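Reltton Square Worktable

A small table that earns its place

We've had the Reltton in our range for three years now and it is still the one we point people to when they want a table for doing things at. Folding, sorting, wrapping, mending, a bit of paperwork at four in the afternoon – it copes with all of it and doesn't take over the room.

The top is square, in a pale wood grain that is light enough to brighten a dim corner. The corners are rounded, so you can squeeze past with a basket on your hip and not collect a bruise. There is a round cable hole near the far edge, a little to one side of the middle, and we're very fond of it. Lamp, phone charger, sewing machine, whatever you have running: the lead goes down through the hole and the rest of the top is yours.

It's lovely for laundry. A shallow tray on the left, a striped cloth in it, and you still have plenty of clear surface to smooth things out on.

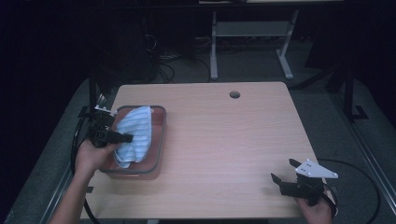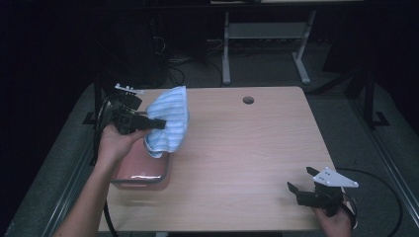 The trays are sold separately and come from Praltell. We chose them after trying far too many (there's a cupboard full of the ones we didn't like!) and what won us over was how low they are. You can reach in from the side without knocking your wrist on the rim, and a tea towel or a baby blanket lifts straight out. They rinse clean under the tap. If you're planning to keep one on the table all day, put it on whichever side you don't write with.

The cloths are from Lemieux, a soft light blue with white stripes, and they go very nicely with the pale top. They crease, as any decent cloth does, but a quick shake and a flat hand sort most of it out. Wash at 40 with similar colours and dry them on the line if you can. They get softer over the first few washes and then stay that way.

Looking after the top

Wipe with a damp cloth and a drop of washing-up liquid, then dry it. Tea and felt-tip both come off if you get to them the same day. Please don't use scouring pads, and put a mat under anything straight from the oven. The rim of the cable hole collects fluff, especially if you fold towels here – an old toothbrush gets it out in seconds.

Putting it together

Allow half an hour and have a second person handy for turning it over. The bolts and the key are in the bag taped under the top. Do them all up by hand first, stand the table on its feet, then tighten. Check them again after a week or so of use.

If you have our older Cinix table, the Reltton stands at the same height, so the two can go side by side for bigger jobs such as quilts or curtains. The grain is slightly warmer on the Cinix. Side by side you'll notice it, across a room you won't.

Good to know

Sold singly, flat packed
Trays and cloths not included
Spare bolts and feet available on request
Suitable for indoor use only

We made about 1000 of these in the first run and the next batch is due in November. Orders placed before then will be sent out in the order they reach us, and we'll email you when yours is on its way.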